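Pourquoi un paquet bien rempli ne fait pas de bruit

Tu as déjà secoué un colis pour deviner ce qu'il y a dedans ? Avoue ! Si ça fait cling-clong, c'est que l'objet se promène. Si tu n'entends rien du tout, bravo à la personne qui l'a emballé, elle connaît son métier.

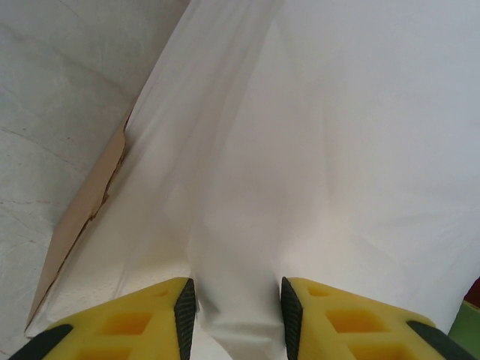
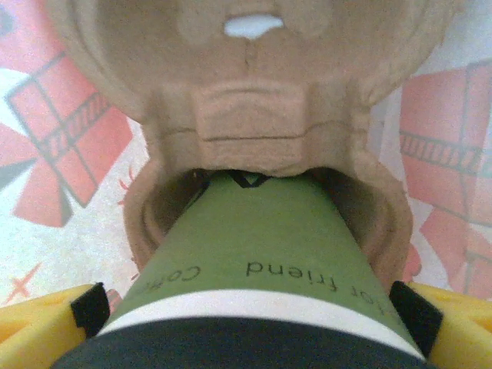

Le grand secret de l'emballage, c'est l'air. Un objet fragile déteste les chocs, alors on met entre lui et le monde extérieur quelque chose qui s'écrase un peu à sa place. Une matière blanche et souple, par exemple, qu'on pince et qui se fronce en plis : chaque pli garde un peu d'air, et l'air, c'est un coussin gratuit ! Pour un cylindre comme le vert olive, on préfère un support en pâte à papier, avec une ouverture ronde où il vient se glisser bien droit. Touche une boîte à œufs, tu sentiras le même genre de surface rugueuse, pleine de petites fibres.

Mais comment fabrique-t-on ça ? On prend du vieux papier, on le mélange avec beaucoup d'eau et on obtient une bouillie grise ou beige (pas très appétissante, c'est vrai). On la verse dans un moule plein de petits trous, l'eau s'en va, les fibres s'accrochent les unes aux autres, on sèche - et voilà une coque légère et solide !

À toi de jouer

Kumiko Sugiyama, qui anime l'atelier Clornwood, propose cette expérience. Prends une petite boîte et une pomme. Ferme la boîte et secoue-la 10 fois : boum, boum, la pomme cogne partout. Recommence en froissant du papier tout autour. Encore du bruit ? Ajoute du papier dans les coins, on les oublie toujours !

Le mot à retenir : caler. Caler un objet, c'est l'empêcher de bouger en remplissant les vides autour de lui. Tu peux t'entraîner en décembre, avec les cadeaux.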